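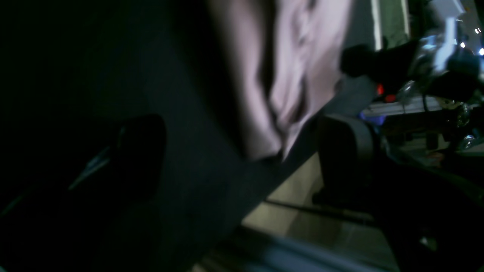

Simões

Grescombe Slide-Out Drawer System for Double Cab Pickups

If you have ever climbed into the back of your pickup on your hands and knees, in the rain, to fetch the one strap that has slid all the way up to the bulkhead, you will already know why we stock this. The Grescombe is a pair of full-length drawers that bolts into the load bed and rolls out over the tailgate, so everything you carry comes to you. I have had a set in my own truck for three winters now and I would find it very hard to go back!

Each drawer runs on sealed bearings inside a steel channel, and will take up to 179 kg when fully out, provided the weight is spread along its length and you haven't put the anvil right at the far end (one of our customers did, and the runner had to be replaced). The top deck is a separate panel covered in hard-wearing grey carpet, and it will happily carry dog crates, a folded tent, a couple of bales or the weekly shop while the drawers underneath stay locked.

The drawers are 1,000 mm long inside, which suits nearly all double cabs sold in this country. If you have an extra cab or a single cab you'll want the long version, and that is a different page, so please don't order this one and hope for the best. Inside height is 298 mm at the front and the same at the back, enough for most toolboxes, a bottle jack stood upright, waders, recovery ropes and a good-sized camping stove. Measure your tallest item before ordering all the same, handles included.

Fitting

We reckon on an afternoon for two people who are reasonably handy. The frame uses the factory tie-down points, so on most trucks there is no drilling at all, and you can take the whole lot out again when you sell. Trucks with a moulded plastic bed liner are the exception. The liner needs four holes cutting in it with a hole saw, 32 mm across, and a paper template comes in the box to show you where. Please tape it down and check it twice. We do sell replacement liners but they are not cheap and they take up half the van.

If you would sooner leave it to us, we fit at the Kullilton workshop most mornings from half past eight. There is a kettle and a fairly comfortable settee, and the bakery over the road is very good. Bring the truck empty, please, and swept if you can manage it.

Will it fit under my canopy?

Yes, with every hardtop we sell and most of those we don't. Roller covers are more awkward, as the canister sits low behind the cab on some makes and takes a bite out of the deck space. Send us the make and year along with the distance from the bed floor to the underside of the canister, and we'll tell you whether you need the cut-back deck (same price, but allow an extra fortnight).

Looking after it

Very little to do, really. Hose the mud out of the channels now and then, let them dry, and give the bearings a wipe with a silicone spray before the salt goes down in December. Don't use grease. It holds grit like nothing else and the drawers will start to grumble.

In the box

Two drawers with locks and matching keys
Carpeted top deck
Side infill panels, left and right
Frame, brackets and all bolts
Cutting template for bed liners
Fitting instructions

Drawer dividers, the slide-out fridge tray and the Grillness tailgate cooking shelf are sold separately. The Grillness clips to the front of either drawer and you can leave it on with the tailgate shut.

Delivery is by pallet to the kerbside, so do have a friend or a sack truck ready.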